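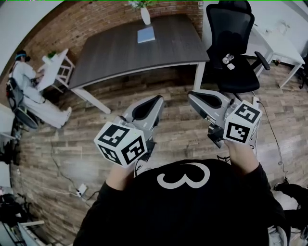 3.2 Desk surfaces and handwriting posture

Posture at the desk was recorded over 14 days in the Girkomlow study rooms, following the procedure of Sjöberg and D'Souza. Participants wrote by hand in an unlined notebook and were free to turn it to any angle. Page angle was measured against the front edge of the desk at the start and end of each session. Sessions in which the writer changed chairs were left out of the analysis.
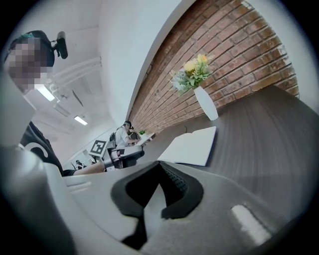
Page angle drifted more in long sessions than in short ones, and the drift was greatest among left-handed writers. Seat height had little effect once desk height was held constant. Five participants turned the page past the limit of the Ekpo scale and were scored at its upper end.

Figure 5. A desk with an open notebook, its pages blank.

The values in Figure 5 of the earlier Iltska report were not used, as desk height was not given there. Lighting is treated in Section 3.3.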